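About Tinley Bullard

Tinley Bullard is an independent testing and training company for building air leakage. We measure how much air moves through the walls, ducts, and joints of a structure, report where it moves, and teach contractors to find and close the same paths on their own jobs. We do not sell insulation, sealants, or heating and cooling equipment, and we do not take referral fees from companies that do.

The company was started by Tanner Ouellet and Shahram Taheri. Tanner had worked as a duct installer and later as a commissioning technician for a mechanical contractor. Shahram came from a calibration lab, where he serviced pressure gauges and flow meters. They met on a school renovation in Zusberg where two sets of duct leakage results disagreed by a factor of three. The cause was a reference hose left open in a windy stairwell. The retest procedure they wrote for that job, nine pages long, is still the base document for our field work, although most of the pages have been replaced.

We now have 26 employees. Most are field technicians. The others handle calibration, reporting, scheduling, and instruction.

What we test

Whole-building enclosure leakage. We use calibrated door fans to hold the building at a set of pressure differences and record the flow needed at each one. Tests are run in both directions unless the project specification calls for one only. Larger buildings are tested with several fans under a single controller, or floor by floor with guard pressure on the adjacent levels.

Duct leakage. Supply, return, and exhaust systems are tested at the pressure class stated on the drawings. Where the drawings do not state one, we ask the engineer of record in writing and do not proceed on an assumption.

Compartment leakage. Apartments, labs, storage rooms, and rooms protected by gas fire suppression are tested as separate zones. Reports for these state which adjoining spaces were open, closed, or pressurized during the test.

Window and curtain wall sections. We test installed units with a temporary chamber. Results are corrected for the leakage of the chamber itself, which is measured first with the specimen masked.

The largest single enclosure we have tested was the Sharifi Cold Storage building, which needed 33 temporary seals at docks, drains, and vents before the fans could be started. The seal log for that job ran longer than the results. We mention it because preparation is where most of the hours go on a large building, and our quotes are written accordingly. Clients sometimes ask to do the masking with their own crews. This is fine with us, provided one of our technicians walks the building and signs the log before the first reading.

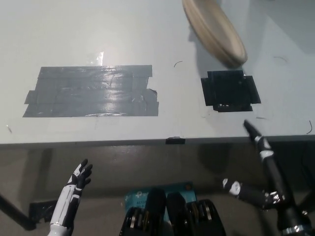 Temporary seals and permanent seals are treated as separate subjects in our training, and the first morning of the installer course is spent on the difference. A temporary seal has to hold for the length of a test and come off cleanly. A permanent one has to stay in place for years through heating and cooling cycles, dust, and vibration. Cloth-backed duct tape belongs to the first group in our practice and is not accepted as a duct closure in any of our courses. Trainees start on the bench, where several strips laid side by side with an overlap make a patch larger than the tape is wide. The points to look at are the wrinkles in the surface and the seams between strips, as either one can form a channel under pressure, and the ends, where a torn, stepped edge gives an uneven margin of contact. After the tape exercise the class moves to mastic, gaskets, and listed foil tapes, and stays there for the rest of the day.

The training shop

The shop covers 2,625 square feet on the ground floor of the Bullard building. It holds two full-size duct runs with removable fittings, a framed test room with interchangeable wall panels, and the calibration bench. The wall panels are built with known defects: an unsealed top plate, a missing gasket at an electrical box, a sill joint without backer rod. Each defect has been measured separately, so a trainee's result can be compared with a recorded value.

Three courses are offered.

Duct sealing for installers. Two days. Covers surface preparation, closure materials, access in tight spaces, and self-testing before inspection.

Enclosure testing for technicians. Four days, with one day spent at an occupied building. Covers setup, baseline pressure, wind limits, data quality, and report writing. A written exam and a supervised test are required to pass.

Reading a leakage report. Half a day. Intended for architects, owners, and project managers. No equipment is used.

Class size is limited by the number of duct stations. Courses are taught in English. Safety shoes and eye protection are required in the shop and are not supplied.

Calibration and records

Fans and gauges are checked on a fixed schedule and again after any drop, repair, or reading that cannot be explained. An instrument that fails is pulled, and all jobs measured with it since its last good check are reviewed - the client is told either way. Raw data files are kept with the report and can be requested at any time. We do not round results toward a pass. If a building misses its target, the report says so on the first page and lists the leakage paths we were able to locate, with floor and grid references.

Retests are billed at the day rate. We are asked about this often. A reduced price for a retest would give us an interest in the first result, and we prefer to keep the two visits on the same terms.

How we work with clients

Each project has one technician in charge from the quote to the final report. That person's name and direct line are on the quote. We ask for drawings, the target value, the specified test standard, and the state of the mechanical systems at least ten working days ahead. Work in occupied buildings can be scheduled for evenings. Wind above the limit in the test standard will postpone an enclosure test, and there is no charge for the first postponement.

Requests for quotes go to the scheduling desk. Course dates for the coming term are posted each June. Technical questions on a report already issued should include the job number, printed at the bottom left of every page.

Page last revised July 6, 2022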